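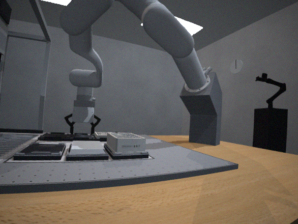
Grey arm on its pedestal, with the flat deck board on a light wooden tabletop (computer render).

Oiling a wooden worktop
Reading time: 2 min

By Tapio Kinnunen

The method below is for solid, unvarnished wood. Veneered boards need a lighter sanding than the one given here, and a varnished top must be stripped first.

Preparation

Clear the top and wash it with warm water and a little washing-up liquid. Wipe along the grain. Leave it overnight to dry. Oil will not soak in evenly over damp patches, and the area behind the taps is usually the last to dry.

Sand with 120 grit, then 180, always with the grain. Stop at 180. A finer paper closes the surface and the oil stays on top, where it turns sticky. Black rings around old screws are iron stains and will not sand out; treat them with oxalic acid, rinse, and let the wood dry again before going on.

Vacuum the dust and wipe with a barely damp cloth.

Applying the oil

Stir the tin. Do not shake it. Pour a small pool in the middle of the top and spread it with a lint-free cloth until the surface is evenly wet. Work the end grain twice, particularly around a sink cut-out.

Wait 20 minutes. Wipe off everything that has not soaked in. Any oil left standing will dry to a skin, and the only remedy is to sand back to bare wood.

Apply 2 further coats, a day apart. The top in our test kitchen measures 227 cm by 103 cm and took 307 ml over all the coats, the first accounting for more than half.

Used cloths can catch fire by themselves. Lay them flat outdoors to dry, or soak them in water and seal them in a metal tin.

Curing

Keep water off the top for a week and put nothing heavy on it. In November, or in any unheated room, allow two weeks.

Related guides
Removing iron stains from oak
Choosing between oil and hard wax
Fadwa El Sherbiny on repairing split end grain
Fitting a Belfast sink

This site uses cookies to remember your settings. Accept | Manage choices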